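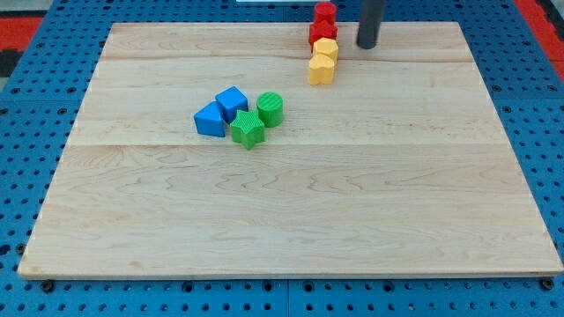 Manipulation Cell / Faults / Closed

Ticket 1865: Arm halted during block sorting

Last updated: March 27, 2026

Reported by Mwajuma Bakilana. The arm entered a protective stop while sorting the shape blocks by color on the wooden board. The Juko controller logged a contact force fault on the downward move. The red and yellow blocks stood in a tight column near the far edge of the board.

Rasmus Uibo reviewed the log and found that the board height in the task file was 8 mm too low. The value was corrected and the task was run 18 times at reduced speed with no further stops.

Operators must not clear a force fault remotely. Approval to return to full speed was given by Seo-ah Chae.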